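Bukwood Reuse and Recycling Service
@BukwoodReuse

1/8 Changes to the small items collection at the Kassa Road site take effect on 7th December. Residents who use the service are asked to read the posts below before their next visit.

2/8 The small items desk will open at 9.30am and close at 3pm. Deliveries made outside these hours cannot be accepted, and bags must not be left at the gate. Items left at the gate overnight are treated as waste and cannot be passed on for reuse.

3/8 Each household may bring up to 20 small items per visit. Toys, kitchen utensils, stationery and hand tools are all welcome. Clothing and bedding should go to the textile bank at Grutonitz Lane, where the opening hours are unchanged.

4/8 Items should be clean and complete. Batteries must be taken out beforehand and placed in the tube by the main entrance. We are unable to take car seats, cycle helmets or anything with a cut or damaged cable.

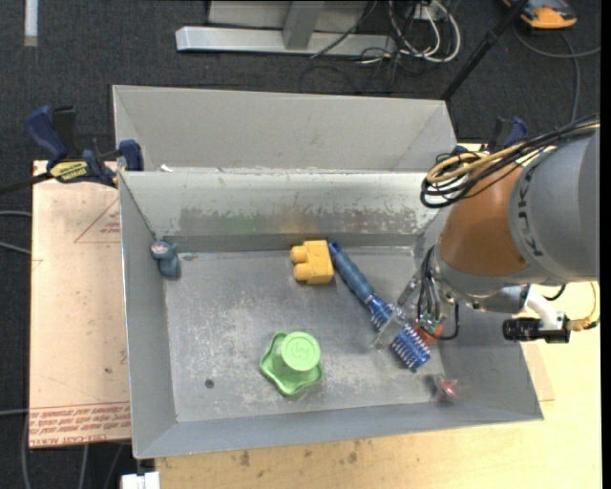
Small items in an open metal bin.

5/8 Sets and puzzles should be handed over in a sealed bag with the name of the set written on it. In July a large number of board games had to be withdrawn from the reuse shop as parts were missing.

6/8 The reuse shop will continue to sell most small items at £2 or less. Schools and playgroups registered with the Vedonine Scheme may collect up to 30 items each term free of charge. Registration forms are held at the desk.

7/8 Parking beside the desk is limited to 20 minutes. Blue Badge holders may use the 3 marked bays nearest the door without a time limit. Residents arriving on foot should use the side path, as the main drive is used by lorries throughout the day.

8/8 Large furniture is not affected by these changes and must still be booked in advance. Questions about the new arrangements may be sent to us by direct message. Messages are answered during desk hours only.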